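Milludstead lab sets equipment budget for kitchen robot work

1st August

Prorell has approved a second round of equipment spending for its household robotics lab in Milludstead, with orders to be placed in September. The plan covers 2 additional arms, spare gripper parts and a stock of replacement cables, and caps furnishing costs at $4000 per test kitchen.

Faustine Sabatier, who manages purchasing for the lab, said the furnishing cap was set after a review of how the present kitchen is used. Arms there work over a normally stocked counter, with a toaster oven, a cutting board, canisters and a paper towel holder left in place. Clearance between the arm and these items was the main factor in choosing the next model. A longer arm was quoted and rejected on the grounds that it would need a deeper counter.

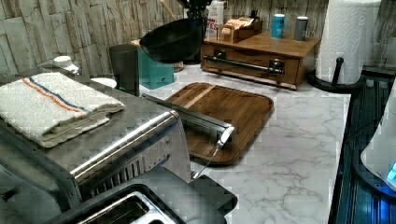 Parts and spares

The largest change from the first round is the share given to spares. Gripper housings, brackets and wiring will be bought with the arms and not ordered as they fail. The supplier, Cheng, quoted a lead time of 11 weeks on gripper assemblies, and the lab does not want a station idle for that long. Screws and other small hardware will be held on site at Milludstead.

Cables are listed as a separate line. Exposed wiring near the gripper is checked at the start of each shift, and the new budget allows for replacement on a fixed schedule.
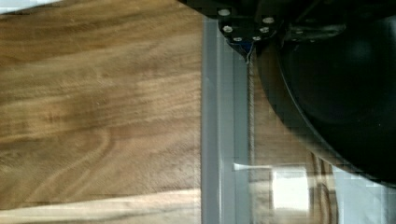
Work surfaces are covered under the furnishing cap. The lab will continue to use both stone-look and wood surfaces, as the two differ in grain and in how they reflect light, and camera settings have to be tested on each. No new lighting will be bought in this round.

Sabatier said the arms must reach 95 percent availability during a trial period before the final payment is released. A second site in Plukville is under review. It has no approved budget, and any equipment for it would be quoted separately.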